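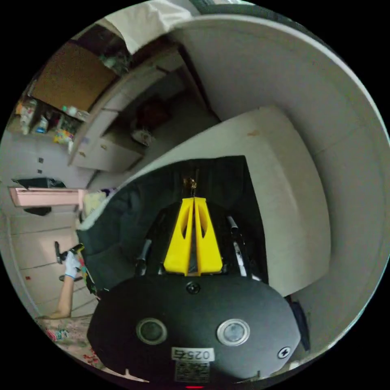

The last train to Travlow

The branch line to Travlow is 45 kilometres long and the train needs more than one hour to do it. I mention this first, for the reason that everybody in Travlow mentions it first. When I told the woman in the ticket office that I wanted a return for the same day, she looked at the clock and then at me, and asked if I had brought something to eat.

I came to this region eleven years ago and I learned its geography by train. The main line goes through Declercq, where the big station is, and there one changes platform for the branch. There is no lift. You carry your bicycle or your pram down the steps and up again, and on the other side two carriages are waiting with the engine running.

Since May the evening service has been under review. The operator, Catesent, says that the last departure of the day, at nine in the evening, is used by too few people. It would like to replace it with a bus. In its report it gives the number of 3,660 passengers for the whole of last year on this one train, and it calls this number modest. In Travlow people have a different feeling for numbers. The town has 1,078 inhabitants, so for them it means that every person, including the babies, took the late train more than three times.

I took it on a Wednesday. In my carriage there were two nurses coming home from their shift, a boy with a cello, and a man who slept from the first minute and woke up exactly at his stop. I asked one of the nurses what she thought about the bus. She said the bus is fine in summer. In winter the road over the hill is closed when there is ice, and then the bus goes by the valley, and she would be at home near midnight. She begins again at seven.

It would be easy to write this story as a fight between a cold company and a warm village, but I found it less simple. The line is expensive. Two of the bridges are from the time when they carried stone from the Clolari quarry, and they were built for that weight, very solid, but the repairs are needed all the same. The quarry paid for a part of the maintenance until it closed. After this the bill stayed and the trains of stone did not.

I walked up to the old quarry in the afternoon, before my train back. The siding is still there under the grass. Somebody has put a bench at the end of it, where the rails stop, and from there one sees the whole valley with the line going through it like a seam in a coat. I sat there longer than I planned and had to run to the station.

The people who want to keep the train have collected signatures in the bakery and in the school. They also propose a practical thing: to move the last train half an hour earlier, so that the same crew can bring it back to Declercq and no driver has to spend the night in Travlow. Today the driver sleeps in a room above the station, and this room, with heating, costs money as well. Catesent answered that it will study the proposal. The meeting with the public had 200 chairs before the restrictions and would now be held by telephone, a thing which older people in the town do not like very much.

There is another question which the report does not touch. When a place loses its evening train it loses also the afternoon a little. The boy with the cello has his lesson in Declercq at six. If he cannot come back by train, his parents must drive him, and if they drive him there, they will probably do the shopping there too. The baker explained this to me while she was cutting bread, and I had nothing to add to it.

The decision is expected before the winter timetable. Until then the train leaves as usual from platform four, and the ticket can be bought on board.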